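Hevdale Furniture Loan, second progress report
To: Yolanda Nakamura, Kasprzak Fund
From: Siebe Meijer
23/08/2026

Dear Yolanda,

You asked for something shorter than the April report and with fewer paragraphs about the lock. The lock is fixed. I will say no more about it except that the new key is the same shape as the old key and we have labelled neither.

## Where we are

The grant was to get donated household furniture sorted, cleaned, put right where it could be put right, and lent out to people moving into unfurnished flats. In April we had a room full of furniture and a plan. We now have a slightly emptier room and a plan with crossings-out.

To date 44 households have borrowed something. The target for the year was 40, so I would like it recorded that we passed a target, in case it doesn't come up again. The most borrowed item remains the stool. People ask for a sofa, measure their stairs, and go home with a stool.

Tables are slow. We have too many large ones and not enough small ones, and every offer we get by telephone begins with the words "it's a lovely big table". Siblings clearing a parent's house are very generous with lovely big tables. I have started asking for the width before I ask for the address.

## Stools

Stools get a section to themselves this time. We took a large batch when the Voline canteen closed, along with a promise that they were "all fine". Of those, 17 were not fine. The usual fault is a leg that has worked loose where it meets the seat, and you can't tell by looking at a stool the right way up. You can tell by sitting on it, but we would like the borrower to be spared that part.

So every stool is turned over before it goes on the shelf. Whoever is checking goes round the four legs, gives each one a twist and a pull, and looks at the underside of the seat for cracks. The moulded sort with ribbing underneath also collect an astonishing amount of fluff, old chewing gum and, in one case, a raffle ticket. (Green, 212 or possibly 272. Unclaimed.)

Anything that wobbles after tightening is taken apart for spares. This has left us with a crate of legs and a much smaller crate of seats, and I have yet to find the mathematics that explains it.

## Cloths and covers

The budget line called "soft goods" was underspent in April and has now made up for it. We bought black plastic sheeting for the work tables, which protects the tops from cleaner and from us. It creases the moment it is unfolded and small screws roll into the creases and live there. I'd still buy it again, since it wipes down in a minute and the blankets we used before had to be taken home and washed, always by the same person, who was me.

White cloths are folded before they go back on the pile. There was a disagreement in spring over whether to fold in thirds or in half and half again. It went on longer than the lock. We settled on "folded", and the pile leans a bit.

## The room

Batero let us have the extra white shelving at no cost, and delivery was free as well provided we carried it in ourselves. It went up the first day and came down the second, having been put where the radiator needed to be bled. It is now in its third position and I have forbidden a fourth until the end of the grant.

The checking day went much as they all do: black sheeting out, covers folded, and stools with their legs in the air.
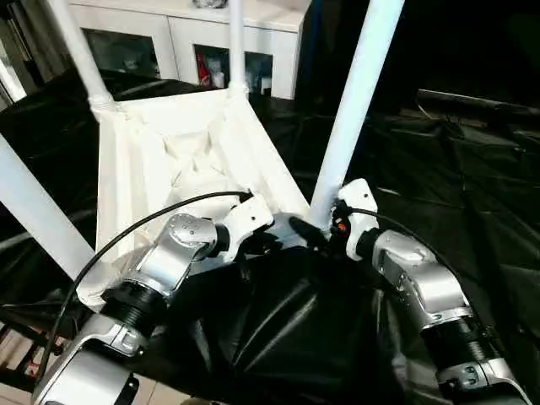
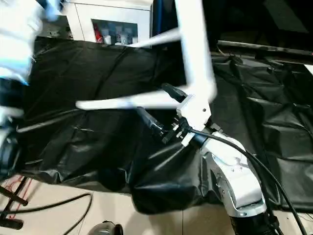
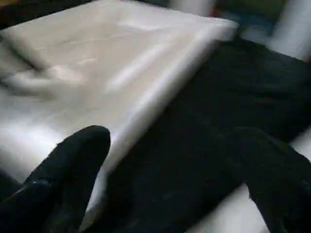
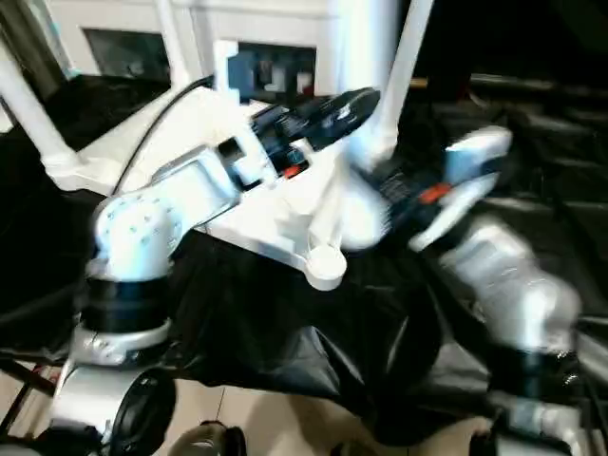 ## Money

We have £500 left in the equipment line. I would like to move it to transport, if the Fund allows it. The van is the one thing we pay for every single week and the one thing I underestimated in the application, having imagined that people would collect. People don't collect. They live on the third floor and have a bus pass.

Soft goods is spent, as above. Cleaning materials are on budget. Tea is not a budget line and I have been told before not to mention it in these reports.

## What hasn't worked

The online catalogue. We photographed and listed the first shelf with great care, and by the time we reached the second shelf the first had all gone out on loan. Two borrowers turned up for the same bedside cabinet and were nicer about it than I'd have been. We have gone back to a paper list by the door, with a pencil on a string. The pencil has been replaced twice.

Returns are also behind. The agreement says six months, and most borrowers who've reached six months have asked, reasonably, whether they might keep the thing a while longer. I have said yes to all of them. If the Fund regards this as a weakness in the model I'd be glad to talk about it, although I will probably go on saying yes in the meantime.

## Before the next report

- Finish checking the remaining Voline stools and get the sound ones on the shelf
- Find a home for at least two of the lovely big tables
- Write down the cleaning routine, which at present is in my head
- Label the keys

I'd be grateful for a decision on the transport money before the van hire is next due. You are welcome to visit whenever it suits. Wear something you don't mind getting furniture polish on, and please don't bring a table.

With thanks,

Siebe Meijer
Hevdale Furniture Loan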